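Print this page
E-mail this page

Clesico Home Pantry Planner – Set-Up Guide
Section 4: Stocking Your Snack Shelf

April 2021

Welcome to the fun part! By now you have the planner installed, your household added and your main shelves named. Snacks get a section of their own because they move faster than anything else in the house, and a well-set snack shelf will save you more last-minute trips to the store than all the flour and rice put together.

Before you start
You will need the planner open on your phone or computer, a marker, and 2 open boxes or bins. Clear a bit of floor or counter so you can spread out.

4.1 Create the shelf

1. From the Home screen, choose Shelves, then Add New.
2. Type a name. Short names work best on the label sheet – "Snacks" is fine, and so is "Hall closet."
3. Under Shelf Type, pick Quick Turn. This turns on the weekly reminder.
4. Choose Save.

Note: If Quick Turn is grayed out, your household has no members yet. Go back to Section 2 and add at least one person.

4.2 Sort before you scan

1. Bring every snack in the house to one spot. Check the car and the desk drawers too!
2. Put bags in one box and everything else in the other.
3. Stand large bags at the back and small ones at the front, with the date side toward you where you can.
4. Pull out anything past its date.

CAUTION: Do not stack cans or jars on top of chip bags. A bag that has split at the seam goes stale quickly, and the planner will go on counting it as good.

4.3 Add your items

1. Open the shelf and choose Add Items.
2. Scan the barcode. Hold the bag flat – glossy bags throw back a lot of light, and a small tilt away from the lamp usually fixes a failed scan.
3. Enter the date printed on the package.
4. Repeat until the box is empty, then choose Done.

The built-in list covers 197 snack types, from plain crackers to dried mango, and we love hearing about ones we missed. Imported flavors are a joy to keep on the shelf, but they often need to be typed in by hand. Use Item Name for the brand and Notes for the flavor, so you can find it again when everyone asks for more.

Note: A single shelf holds up to 140 entries. If you go past that (well done!), split it into two shelves and link them under Shelf Groups.

4.4 Set your low-stock alert

1. Choose Alerts, then Low Stock.
2. Slide the marker to the number you never want to drop below.
3. Pick who gets the message. Tsegereda Degefa on our Andovholm help desk suggests sending it to whoever does the shopping and leaving the snackers off – it makes for a much calmer week.

Your first alert may take a day to arrive. If nothing shows up, see Help Topic 194. 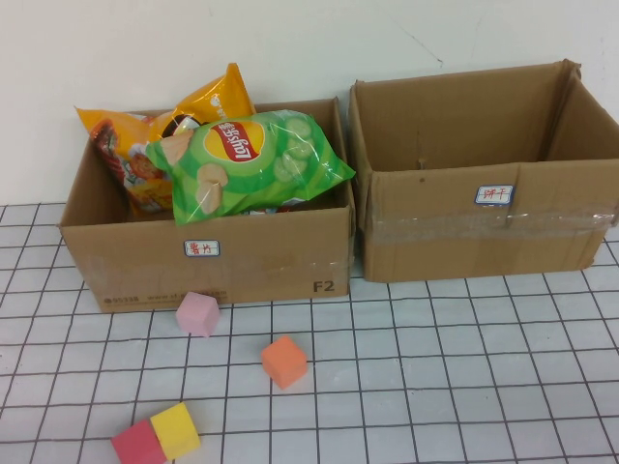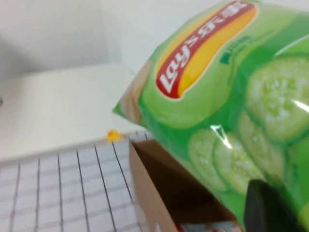 Figures 4-1 and 4-2. Bagged snacks boxed up (first picture); a Lay's bag with cucumber slices on the print (second picture).

Print this page
E-mail this page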